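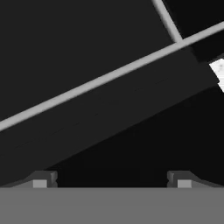 Simulated wrist camera, fingers open, with the beam and the light rod running across the view.

Oct 29, 2026

I have spent most of this week on the small cell at Tatero, the one that takes blanks from the rack and puts them in the deburring fixture. It got new fingers and a new camera bracket, and anyone who has changed both at once will know why I'm writing it down. The last time I did the job my notes were on the back of a delivery slip and I never found it again.

The old fingers were worn. The pads had gone shiny and the left one had started to lift at the bottom corner, so a blank would turn slightly as it was picked up and then sit crooked in the fixture. The fixture has a seat switch, so no crooked parts got through, but the cell stopped and waited for a person each time. Darcy Turcotte on the late shift had been clearing those stops by hand and was getting fed up with it.

The new fingers have a stepped tip, with a notch on the inner face that is meant to catch the edge of the blank. They are longer than the old ones. That changes the tool length, and the tool length changes everything else, so before I undid a single screw I put the new model on the simulated arm and ran the old program with it.

The render at the top is from that stage. I keep the simulator plain and grey. There are no textures on the fingers and the lighting is whatever it came with, which means you get a lot of black wherever something blocks the light. I don't mind that for checking a camera. What I wanted to know was whether both fingertips would stay in view with the bracket moved back, and they do, one on each side with the gap between them clear. The pale squares low down on the fingers are useful too. If one of them drops out of view on the real camera I'll know the bracket has been knocked.

The other thing I got from it was the clearance. I had been worried about the left finger and I was right to be. In that pose it comes up very close to the underside of the beam on screen, closer than I would want on a real machine where cables sag and people lean on things. One camera view won't give you a distance, so I moved the view round to the side and measured it in the model. Then I lifted the approach point and added a waypoint so the arm comes in from further out.

Order of work, for next time:

Save the program and the controller settings to the stick, and write the tool number on the label. I have two sticks with the same label at the moment and that needs sorting.

Move the arm to the service position and lock it off. Shut the air and bleed it at the regulator. The Zivton gripper holds pressure on the closing side after the main valve is shut, so cycle the manual button on its valve until it stops hissing.

Take off the old fingers, left one first. The right one has its screws partly behind the camera cable and it is much easier to reach with the other out of the way. Clean the faces they bolt to. There was a ring of dried threadlock on mine and the new finger rocked on it until I scraped it off.

Fit the new fingers loosely, close the gripper by hand on a straight blank, then tighten. If you tighten them open they will meet at a slight angle.

Bolt on the camera bracket, then the camera, then tie the cable. Leave a loop at the wrist. I tied it too tight the first time and it pulled when the last joint turned.

Set the tool length. The model gave 213 mm from the flange and I measured the same on the bench with the height gauge, which was a relief. The camera offset is 57 mm back from the flange centre. I put both numbers on a piece of tape inside the cabinet door.

Run the whole program at low speed with no blanks in the rack and a hand on the pendant. Then with one blank. Then with a full rack.

It took me a day and a half. Half a day of that was my own fault. I changed the tool length in tool two, and the pick routine calls tool one. The arm went to the rack as if it still had the short fingers and stopped on its collision limit with the tips against the rack bar. There was no damage apart from a small mark on the paint, but I'd taken the speed down first and I was glad of it. The routine was written by Keegan Nguyen before he left for Mastodton, and he used tool one for everything and kept tool two as a spare copy. It says so in a comment at the bottom of the file, which I read afterwards. I have moved the comment to the top.

After that it went well enough. I ran 50 blanks at 300 mm/s and had one stop, on a blank with a burr so large that I would have thrown it out myself. The rest seated first time. Darcy has had it for two nights and reports no stops to clear, though he says the gripper is louder when it opens. I think the exhaust silencer wants replacing. It was black when I took it out to look and I put it back because there wasn't another in the drawer.

Still to do:

The simulator rack is not quite the same as the real one. Somebody moved the real rack to get a trolley past and the model was never changed. The difference is small, but it's enough that I wouldn't trust a tight clearance from it. I'll measure the rack properly when the cell is down in November and put the right position in.

The camera exposure is fixed and I set it in the afternoon. The early shift gets sun through the side window and I haven't seen yet what it does to the picture. Lộc Ninh has offered to save me a few images when he comes in, and if the blanks are washed out I'll put a shield on that side of the guard.

I also want spare pads. The new ones are bonded on, so when they wear the whole finger has to come off, and I would like to have a second pair ready to swap in. I've asked for a price.

If you are doing the same job with a different gripper, the numbers won't be any use to you but the order probably will. Check which tool your program calls before you change anything. I'm off to find the other memory stick.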